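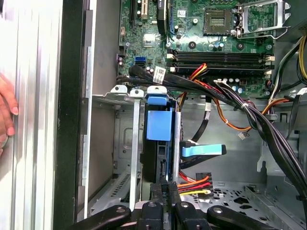
Kheri Rotich asked at the spring review whether the young people on the advisory group had any say over the money, and the answer then was no. They do now. Since September the group has set its own budget line within the Mudinen grant and reports on it to the board.

Reporting period

The project trains teenagers in care to run peer sessions on online safety and unwanted contact from adults. We planned sessions in 3 group homes and delivered them in 2, Zadwood and Wavach. The third home changed managers and asked us to wait until its new staff were in place.

Participation

19 young people started the training and 11 finished. Four of those who left moved to placements outside the county. We do not have reasons for the others and have asked the case workers to follow up where the young person agrees.

Changes to the work plan

Sessions now start at 5:30 p.m., after dinner, as the Zadwood group requested. The section on reporting abuse was too long and used legal terms the group did not know. Two trainees rewrote it and the Jayawardena Center checked it against state law. The new version is in use at both homes.

Spending

Transportation is over budget. Printing is under, because the handouts were late. We ask permission to move the unspent printing money to transportation.

Next period

Finish the second round at Wavach. Agree on a start date with the third home. Send the funder the trainee feedback forms with names removed.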